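Triltbridge penmanship club finds its level, and it is loops

10 May 2019

TRILTBRIDGE – The whiteboards are out again at the Wistileck Rooms, and so are the loops.

The town's handwriting club, which meets on Friday afternoons to improve the way its members write on upright surfaces, has reached the end of its second term. Letters were promised for the spring. Letters have been put back to September.

"You can't rush a loop," said Manee Tanasarn, who runs the sessions and has taught board writing to schoolteachers for most of her working life. "People come in wanting to do a capital G. I tell them to go and do me a column of loops and then we'll talk about G."

The column is the club's basic exercise. Members start high on a small tabletop board and work down in one go, each loop overlapping the last, without lifting the marker. Done well, it has the even look of a telephone cord. Done by most of the 33 paid-up members, it has the look of a telephone cord that has been through something.
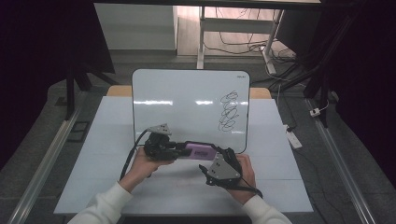 A column of loops in black marker on the right half of a tabletop whiteboard.

Marthinus Venter, a retired surveyor, joined last fall after his grocery lists were returned to him by his own family for clarification. He has been on loops ever since.

"My top two are very respectable," he said. "It's the descent where I lose discipline."

There is some disagreement over where on the board a column belongs. Tanasarn teaches the right side, leaving the left free for a second attempt. Eduard Paulík, a founding member, holds that a loop should go in the center or stay in the pen, and has said so at every meeting this year. The matter was put to a vote in the winter and ended in a tie – Paulík has asked for a recount.

The boards themselves are a sore point of another kind. The club bought 40 of them from Clultitz, the office supply store on the main street, when membership was expected to be higher. Those not in use are stacked in the coat closet, and the coats are on chairs.

The term ends with the annual show of work, open to the public at the Wistileck Rooms, where visitors can choose a favorite column. Last year's show drew 156 people, a figure Tanasarn puts down to rain and the free coffee from Coetzee's bakery next door.

Admission is $2. Markers are provided, and Venter asks that the caps be put back on.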